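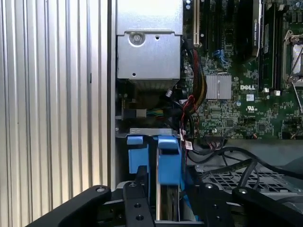 4 min read

The shop of Udico is on a side street in Ollstead, between a bakery and a place where you can copy keys. In the window there is a handwritten paper that says "We repair. Please ask before you buy new." The owner wrote it herself in her first month, when almost no customers came, and she never took it down.

I visited her in June, at eight in the morning, before the shop opened. She made coffee on a small stove behind the counter and asked me not to print her name. "People here know who I am," she said. "The others do not need it."

She has had the shop for 20 years. Before, she worked in the office of an insurance company, where she was the person everybody called when the printer did not work. She had no training for this. "I read the manual, and the others did not read it," she told me. "After some years I was doing more printers than insurance."

I wanted to know how a person earns a living from old computers today, when a new one can be ordered from the sofa. She laughed a little and said that in the beginning it was very hard. In her first winter she had 200 dollars left in the bank and rent to pay. Then the accountant across the street lost a hard disk, in the worst week of the tax season, and she got most of the files back for him. He told his clients. Since then she has never paid for advertising.

Most of the work is less dramatic. People bring machines which are slow, or loud, or which do not start. Very often the reason is dust, she explained, and the owners feel ashamed, as if she had looked under their bed. "I tell them that everybody has dust. I also have dust. Then they relax and we can speak about the price."

About the price she has strong opinions. She writes it on a card before she opens the machine, and if the work takes longer, it is her problem. Her former supplier, a company with the name Tsoukalas, told her many times that this is bad business. She agrees that it probably is. But she remembers how her father brought the family car to a garage and came home silent, because the bill was double. "He did not argue with them. He only stopped going there, and he told all my uncles."

We talked a long time about parts. In a back room she keeps shelves with power supplies, fans, cables and screws, sorted in old cookie tins. Some of these parts are older than her youngest customers. The oldest working computer she takes care of was bought in the year 2000 and belongs to a carpenter, who uses it only for one program that draws staircases. He does not want another program. Twice a year he brings it, wrapped in a blanket, and waits at the bakery until it is finished.

"Could you convince him to change?" I asked.

"Why would I do this? The stairs are good. I walk on them in my own house."

She was more serious when I asked about newer machines. Many of the thin laptops are glued, and the memory cannot be changed, so a small fault can mean the end of the whole thing. She says this to customers before they buy, if they ask her. Mostly they ask after. For some models she orders batteries from Imer, a small importer that still answers the telephone, but each year the list of models becomes shorter. She does not think that the manufacturers are bad people. She thinks they have never stood behind a counter when a student cries over a thesis.

About backups she can speak without stopping. Her advice is simple: two copies, and one of them in another house. She gives it to each customer, also to the ones who came only for a mouse. Her own second copy is at her sister's, in a drawer with the tablecloths.

The lease for the shop runs until 2043, a fact that amuses her, as she will be an old woman then. She would like to teach somebody before. Last year a boy from the school came in the afternoons and learned to change fans and to clean contacts. He was careful and quick, but in the end he went to study medicine. She is not angry. "It is also repair," she said.

At nine o'clock she turned the sign on the door. A man was already waiting outside with a computer under his arm and the keyboard hanging from its cable. She took the keyboard first, so it would not fall, and asked him when he had last made a copy of his files.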